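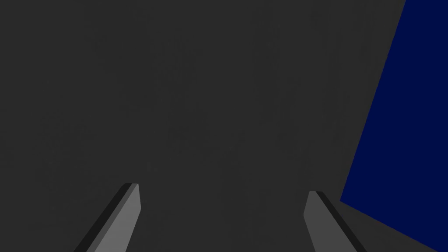
Stidari Home Trades Club: Visits

In March we went to the open day at Munidik, where the Pindden group tests arms on kitchen chores in simulation before any real hardware gets a turn. More than 20 of us signed up and 8 got into the first session. We sat at desks and watched the view from the wrist.

The job was plain tidying: go to the counter, deal with a mug that has a small dark figure standing in it.

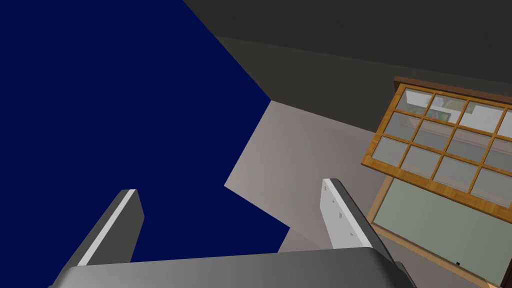 Most of the hour went on approach. The arm has to get itself lined up before it can close on anything, and a handle makes that harder. Our guide said a run may take 59 tries before they keep one. I would not hire it for my shop yet. Sweeping, maybe.
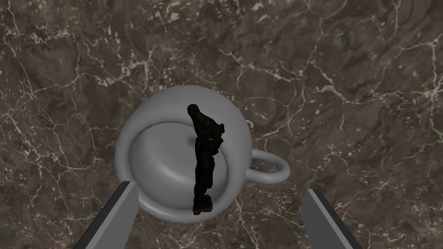
Ní Mhurchú disagreed on the way out, saying that slow is fine if the thing works overnight and the cups are put away by opening time.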